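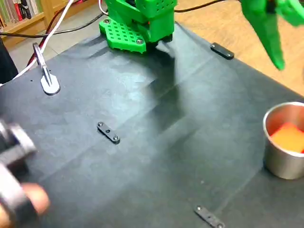
About Plekonside

Hello, and thank you for wandering over to this page. Plekonside is a small workshop in Zoltonley, and we cover tables. If you have a bench, a desk, a craft table or a long counter in a school art room that slides, scratches, glares or makes a terrible racket whenever a cup is put down on it, we cut a mat to suit, and we make the small black brackets that keep the mat (and plenty of other things) where you want it.

How we got started

So-ying Tu started the business on her own dining table, a big honey-colored thing that came from her aunt and that she was not supposed to ruin. She was teaching a weekend class in small repairs at the time, clocks mostly, and a few music boxes, and she had tried everything to protect the wood. Bath towels bunched up. Cork crumbled into the works. A yoga mat was fine for a month and then began to curl at both ends like a piece of old toast! In the end she bought the tail end of a roll of dark matting from a supplier, trimmed it with a utility knife and fixed it at the edges. Her students began asking where they could get one, and she spent most of that August cutting mats on the porch because the dining room was full.

The table is still in her dining room, by the way, and it has one scratch, which was the aunt's.

Maya Aoun came along the next year. She had ordered a mat for her pottery glazing table and sent back such a thorough letter about the corners that So-ying called her up, and they talked for an hour and a half. Maya now draws every cutting pattern we use and looks after the bracket side of things, and she still has opinions about corners.

What we make

Our mats all go under the name Pan. There used to be 13 kinds, and we'll admit that even we mixed them up, so we have brought the range down to a thin one, a thick one, and one that comes in panels for tables too wide for a single piece. They are dark, with very little shine, and they lie flat once they have had a few days to relax. A fold line from shipping can stay visible for quite a while. It does no harm, and a warm room helps it along, but please don't iron the mat. (We have had that phone call.)

The brackets are the part people don't expect to care about and then write to us about. Each one is a short flat strip, rounded at the ends, with a screw at either end and a hole in the middle. You can fix them along an edge or set one at a slant in the middle of the table as a stop, and the middle hole will take a peg or a loop of cord if you want one. We sell them singly or in bags of 60, and a bag goes a long way unless you are fitting out a school.

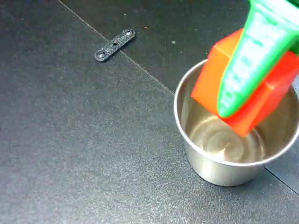 A bracket screwed down at both ends, with a stainless steel cup beside it.

Cups, by the way, are how we ended up selling cups. Maya kept screws in a short steel one and customers who came by the shop kept wanting to buy it, so we found a supplier and now we carry them too. They have a rolled rim that is kind to your fingers, and they hold pencils, buttons, brushes, dominoes or whatever it is you are always losing. If you have ever tipped a jar of beads onto bare wood, you know why we like a cup and a mat together.

Why everything is so dark

We get asked about color more than anything else, usually by people who have just repainted a room and would love a mat in sage or cream. We did try a cream one, and we sold a few, and nearly every person who bought one wrote back about coffee. Dark is easier to live with and much easier to work on, especially if you handle small bright things all day.
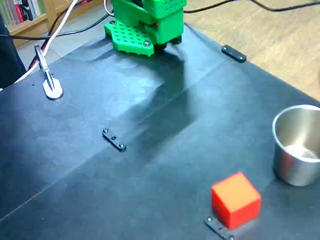 Color is also a matter of tired eyes, and So-ying feels strongly about this after all those years of clock parts. A pale surface under a lamp throws light back up at you, and by late afternoon you are squinting at your own work. Something bright on a dark mat, like the red-orange cube in this picture, is easy to pick out, and so are the silver heads of the screws in the brackets. You will get a bit of sheen where the light strikes, and turning the lamp a little usually takes care of it. Dust does show, we won't pretend otherwise, and a barely damp cloth is all you need for that. Please skip the furniture polish.

The workshop

We moved out of the dining room and the porch some time ago, and our present home is the ground floor of the old Riltska building, where they used to wind yarn. It has tall windows on the north side, a floor that slopes just enough to annoy you if you own a chair with wheels, and a freight door wide enough for a full roll of matting, which sold us on the place before we had even seen the kitchen. The cutting table takes up most of the front room. Behind it are the racks, and behind the racks is a small counter where you can come and feel the different mats for yourself, put a cup down on each, push it around, and hear how much quieter the thick one is.

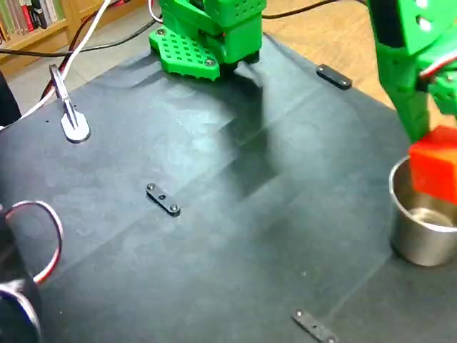 Red cube, steel cup and dark mat, with a bracket set at a slant.

Last year we sent out 374 mats cut to people's own drawings, and those are still the orders we enjoy most. We have done a kidney-shaped desk, a workbench with a tree trunk coming up through it, and a card table for two brothers who wanted a line down the middle (we talked them into two panels with a seam). You don't need to be any good at drawing. A sketch on the back of an envelope with the measurements written along the sides will do nicely, and if the table has an odd corner, lay newspaper over it, trim it to shape and mail us the newspaper. Maya will be delighted.

Schools and clubs

A good part of our work is for classrooms, where a table may be used for painting in the morning and for sorting blocks into cups after lunch. We keep offcuts for teachers, free for the asking as long as you can pick them up. The bin holds more than you would think, and at the end of the school year it is usually empty. For bigger orders, anything from 500 brackets up is made to order, so do write to us early in the summer if you need them for the first day of class.

Come and see us

The counter is open most mornings, and afternoons if you call ahead. Bring your measurements, and bring the thing you work on too if it will fit in the car, because it is so much easier to choose a mat with your own sewing machine or train engine or tray of seedlings sitting on it. Parking is behind the building, past the loading dock. Ring the bell twice, as the first ring tends to get lost when the cutter is running.

Page last updated Dec 1, 2025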